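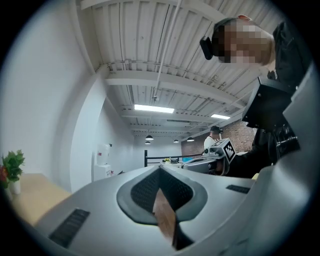
# Leave the metal deck ceiling showing, or cover it?

**kukstead_dee** – July 15, 2017
We got the keys to the Kukstead unit!! I'm completely in love with the ceiling: white corrugated decking, white beams and trusses running way off to the back. My partner wants drop tile. Please tell me I'm right.

**Pietrzak**
You're right. Those ridges look great and you'd lose all that height with tile. We left ours open in March and I still look up every morning like a kid.

**flosis9**
Going to disagree, sorry! I love the look too, but bare deck is LOUD. We had 9 people at benches and couldn't hear each other across the room. Rain was worse.

**Pietrzak**
> bare deck is LOUD

Hang baffles between the trusses. We put up 2 rows over the work tables and it was a huge change – you can talk in a normal voice now.

**flosis9**
Baffles helped us some. Not with rain, though. And who's dusting the tops of those beams?

**kukstead_dee**
Me, happily, with a very long pole! How much were the baffles?

**Pietrzak**
$95 each from a local shop. Felt, white, so they almost vanish up there.

**Domnica Grecu**
Warm wood tabletops under a white ceiling like that are so nice, by the way. Keep the tan wood, please don't paint it!

**Bimatby**
Seconding the wood. On the ceiling I'm with flosis9, at least over the desks. Tile a small office in back and leave the rest open?

**kukstead_dee**
Ooh, that could work. Measuring the back tonight.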